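Leanne Garside
Jan 26, 2020

1/ I sat through another "data lake" pitch this week, third one since August. I have questions about the word "lake" and more questions about the word "all," as in "just put all your data in it."

2/ The vendor was Prirkix. Nice people, good sandwiches. The claim was that we no longer need to decide what our data looks like before we store it. You dump it in raw, and you work out the shape when you read it. They call this schema on read.

3/ Schema on read is a real thing and it has real uses. My trouble is with the "no longer need to decide" part. Somebody still decides. It's just going to be an analyst at 6 pm with a report due, and she'll decide differently from the analyst before her.

4/ We already have a version of this at work. It's a shared drive. It holds 1,368 files, and 900 of them are spreadsheets with the word "final" in the name. Storing them was never hard. Ask Ronaldo Castillo which one has the right customer count and watch his face.

5/ So I asked the Prirkix guy: if two teams load the same customer list with different column names, what happens? He said the catalog handles it. I asked who fills in the catalog. He said "typically the business."

6/ I am the business. I have met the business. The business has not filled in the "notes" column on the supplier sheet since Plerusdale opened, and that column was the business's idea.

7/ Kenneth Dagdag, who runs our warehouse and has earned the right to be grumpy, replied to an earlier post asking if I'm just defending the old way. Fair. The old way is slow. Adding one field to our main tables took 39 days last year and most of that was a form waiting in an inbox.

8/ But look at where the 39 days went. The database change took an afternoon. A lake doesn't fix a form sitting in an inbox. It lets you go around the form, and then you find out what the form was for.

9/ What it was for, in our case: someone had to say whether "order date" meant the day the customer clicked or the day we took the money. Parisi, our billing system, says one. Jesusis, the web store, says the other. Load both raw and you get two order dates and a very confident chart.

10/ I did get a number out of them. They say their lake holds data from 200 sources at one client. I asked how many of those sources anyone had queried in the past month. They'd have to get back to me. Still waiting.

11/ That's the figure I'd want from any of these vendors. Sources loaded tells me the pipes work. Sources queried tells me somebody found something worth a second look.

12/ Dexter Tolentino makes the best case for the other side, so let me give it. Some data really doesn't fit in rows. Call recordings, scanned contracts, pictures, sensor logs. We throw most of that away today, and you can't go back and collect it later. 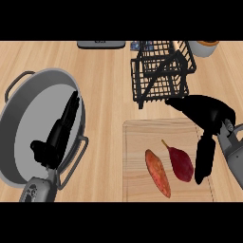 13/ Agreed on keeping it. Files like that want cheap storage and a decent label: where it came from, when, who to ask. You can buy cheap storage without buying a "platform." The label is the hard part and it isn't in the box either way.

14/ Also, please stop calling this stuff "unstructured" as if it has no rules. An email has a sender, a time and a subject. A scanned contract has pages in an order. Most of what gets called unstructured is half structured and nobody has done the other half.

15/ Leonora Abella asks what I'd do with the money instead. Boring answer: pay one person to own definitions. Customer, order, return, active. Write them down, put a name next to each, and make changing one a two-day job. Then see what's still broken.

16/ Maybe what's still broken needs a lake. I'm open to it. I'd try one source first, something big and ugly like the web logs, with one real question attached to it by a person who will be annoyed if they don't get an answer.

17/ And I'd want to see the exit cost in writing. Getting data in was free on every slide. Getting it out had an asterisk, and the asterisk went to a page that wasn't in my copy of the deck — I checked twice.

18/ Replies are open. If you run one of these and people outside the data team use it every week, tell me what they ask it. Please don't send me the diagram with the little blue waves.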